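Last updated: Saturday, September 11, 2021

Section 4. Recording soft-furniture tasks

The Irkbridge method learns cushion placement from human hands, so the hands need to be readable. Most failed takes are failed wristbands.

1. Fasten a marker band on each wrist, printed squares facing out.
2. Route the cable toward the elbow. It will try to join in otherwise.
3. Start Wetora and wait for both wrists to show as tracked.
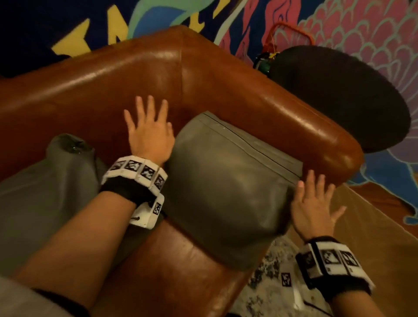 4. Press, shift or turn one cushion at a time, with fingers spread. Tidying everything in one heroic sweep gives the model nothing to copy.
5. Stop after 80 seconds and save the take.

Note: The May training set holds 2503 takes. We threw out 289 more, mostly for sleeves over markers - push yours up.

Caution: Do not re-tape a peeling marker by eye. Replace the band and recalibrate.
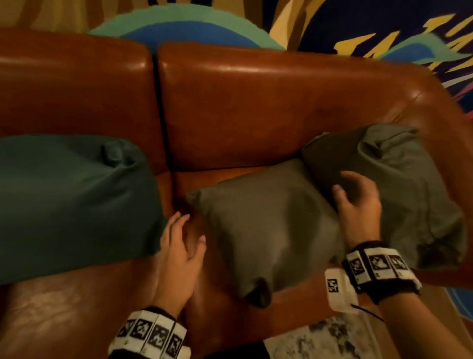 Can I record on more than one piece of furniture in a session?
Save each piece as its own session, even if the cushions are the same. The Lerum planner treats a new seat as a new task, and it sulks when they are mixed.

Contact: Llewellyn support desk | © 2021 Irkbridge | Back to top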